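Lonura Pikeck Folding Workbench: Do You Need It?
Reviewed by Laurinda Godinho
September 11, 2019

I don't trust furniture that folds. A folding table is a compromise you agree to when you have no room, and a folding workbench asks you to make the same deal and then hit the thing with a hammer. So when the Pikeck arrived in a carton that said "shop-grade stability" on two sides, I got ready to be annoyed.

I paid $115 for mine at Coelho, the hardware store near me. Lonura did not send it, and they have not answered the question I wrote to them in the spring, which I will get to.

What you get for the money is a steel frame with a wooden top, two clamping jaws, four plastic dogs and a bag of bolts. It weighs 46 pounds by my bathroom scale. The website talks about "grab and go" and shows a smiling man carrying it across a lawn with one hand. I would like to meet him. I can carry it with one hand for as long as it takes to get from the car to the back step, and then I have to put it down and swap sides. There is no handle. You are supposed to grab the crossbar, and the crossbar has a seam on the underside just where your fingers go.

Putting it together took most of an evening. The instructions are drawings with no words, and drawing 2 has the left leg facing the wrong way. If you follow it, everything goes together nicely until the very end, when the top won't lie flat, and then you get to take it all apart. My neighbor Nimal Karunaratne bought the same bench a month before I did and made the same mistake, so I don't think it was just me. He still has one bolt left over. I have none left over, but one of my washers was bent.

Now the jaws, the main reason to buy one of these over a cheap pair of sawhorses. They open wide enough for a door on edge, and they grip well as long as the work sits in the middle. Put it near one end and the far jaw swings out of line. The box says the two cranks "self-align." They don't. You turn one a little, then the other a little, and after a week you do it without thinking. I can live with that. I just don't like being told that a chore is a feature.
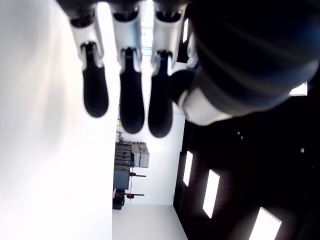
Fingers and thumb, side view.

The height is the other thing I'd look at hard before you buy. Folded out, there are only two settings, and the low one puts the top 24 inches off the ground. That is fine for sawing with a knee on the board and bad for everything else. The high setting is fine for me at five foot four. Nimal is well over six feet and he has put his up on blocks, which I would not do with any bench, and certainly not with one that already has a bit of sway in it.

About that sway. With all four feet on my garage slab, planing along the length of the bench is steady enough. Planing across it is not. The frame racks, you can feel it go, and the fix is to shove one end against a wall. I did the whole edge of a pantry door like that, and it came out straight. But "shop-grade stability" it isn't, unless the shop has a lot of walls.

I have used it for five months now, through one pantry door, a run of closet shelves, and more sharpening than I care to admit. Here is how the parts have held up.

The top: scratched, as it should be, and still flat. One corner got left in a puddle and has swelled a little.

The cranks: fine. A bit of grit got into one and made a horrible noise, and some wax took care of it.

The dogs: bad. They are soft plastic and too loose in their holes. One snapped in the first week. I asked Lonura in the spring if I could buy a replacement and have heard nothing. I made four out of oak dowel and like them better, but I shouldn't have had to.

The locking latch: this is the part I worry about. It is a spring and a small tab, and when it is locked it looks almost the same as when it is not. I have had the bench start to fold once, with nothing on it, luckily. I now give the latch a kick every time I set up. I'd want to see a red mark or a proper click there before I called this bench safe for someone in a hurry.

Is the Zasetier any better? People ask, so I borrowed one for a weekend from Iresha Roy, who teaches the evening shelf-building class I help with. It costs more, the latch is clearly better, and it has a real handle. But the jaws are narrower, and the top is some kind of pressed board that I would not leave anywhere near a puddle. If you mostly do small stuff and move around a lot, I'd lean that way. For doors and long boards I would still pick the Pikeck, with some grumbling.

And if you have space for a bench that stays put, don't buy either one. Build a table out of framing lumber, bolt a used vise to it, and spend what's left on clamps. Folding benches get sold as a first bench and they make a much better second one.

Good: wide jaws, flat top, takes up little room against the wall.
Not good: no handle, useless dogs, sways side to side, latch you have to check by kicking.
Would I buy it again? At full price, no. Coelho usually marks down the tool aisle in December, and if the price drops far enough I'd think about it. Bring your own dowels.

Comments (2)

Tharindu Nanayakkara
Same trouble with the latch on mine. I drilled a hole through the tab and put a pin in it. Ugly, but it stays open now. Which wax did you use on the cranks?

Laurinda Godinho
Plain paste wax, the kind for floors. I may steal the pin idea. Did you have to take the spring out to drill it?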